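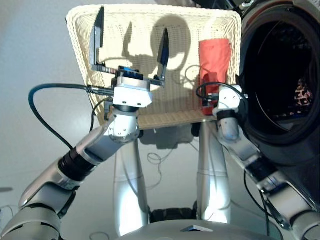
Should a laundry policy be scored on whole loads or on single items?
Single items, with the whole-load figure printed next to them. A load-level success rate hides where the failures fall, and in two-arm laundry work they fall very unevenly.

The case for load-level scoring is that a household cares about the load. I accept that, but a benchmark serves people who have to decide what to change next. When Róisín Doherty's group released the Trerkholm results, the headline was a single percentage over 809 loads. It took Nuala Cullinane's re-scoring of the logs, 1,553 item transfers drawn from a subset of those loads, to show that most of the lost loads came down to one item left in the drum.

That matters for method. The Trerkholm policy was trained with both arms acting in one joint action space, and the paper credits the joint space for the gain over two separate policies. The re-scored data support a weaker claim. On transfers where one arm could do the job alone, the two approaches were almost level. The gap opened only when an item had to be moved in the basket while the other gripper stayed clear of the rim. I would call that a result about clearance, and it deserves its own test.

Small items at the back of a front-loading drum are a separate problem. They are poorly lit, the door seal limits the approach angle, and the wrist blocks the head camera for much of the reach. The Burnetti baseline does badly on them too, with a different architecture and different training data. Two unlike methods failing in one place suggests a sensing limit, and more demonstrations of the same kind will be a slow way past it.

My proposal is modest. Report each transfer with its start location, the arm used, and whether the other arm had to yield. Keep retries in the count and cap them at four. Clarkalmont already logs all of this and drops it before publication, so the added cost is one table in an appendix.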